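**Gamik Scheibenklebstoff-Set 320** — Ausrüstung für den fachgerechten Einbau von Frontscheiben

Das Set umfasst Kartuschenklebstoff, Primer und Schneiddraht. Artikelnummer: 156-33.

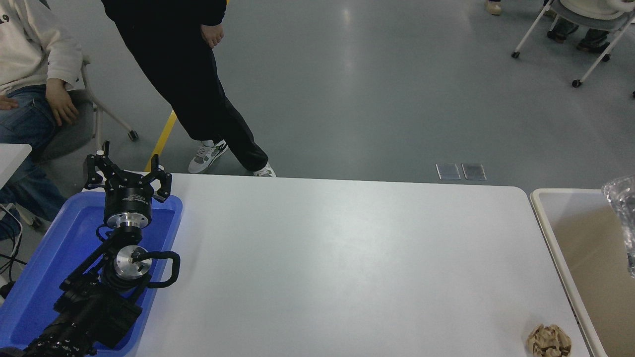

*Von Faith Athumani, Sullgate Fahrzeugtechnik — 21. Oktober 2018*

Der Klebstoff ist für Personenkraftwagen und leichte Transporter vorgesehen. Die Lagerung erfolgt kühl und trocken.
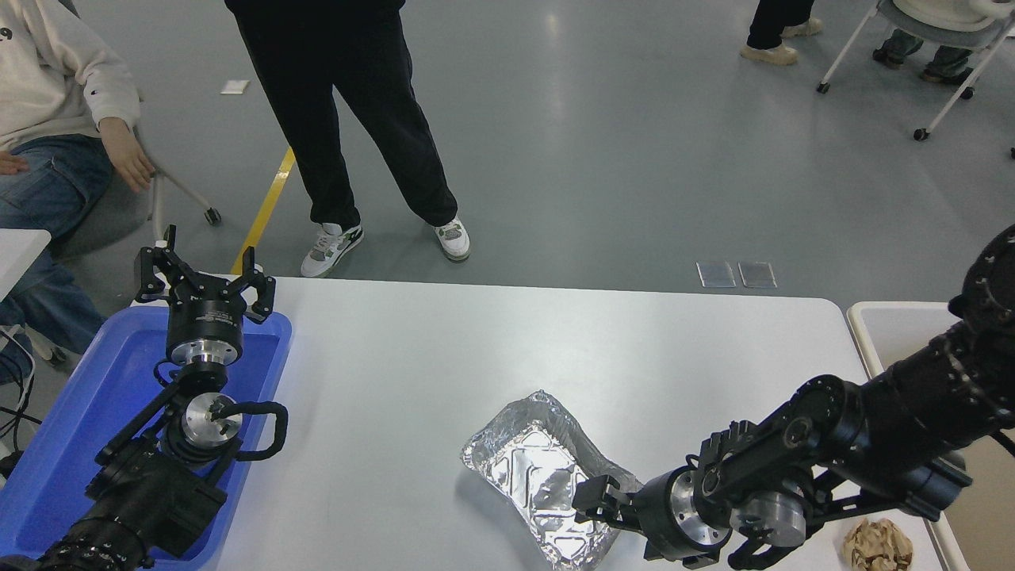 Der Primer wird vor dem Kleben dünn auf den Scheibenrand aufgetragen. Eine Schale aus Aluminiumfolie, auch eine zerknitterte wie auf dem weißen Tisch, genügt als Unterlage für benutzte Applikatoren.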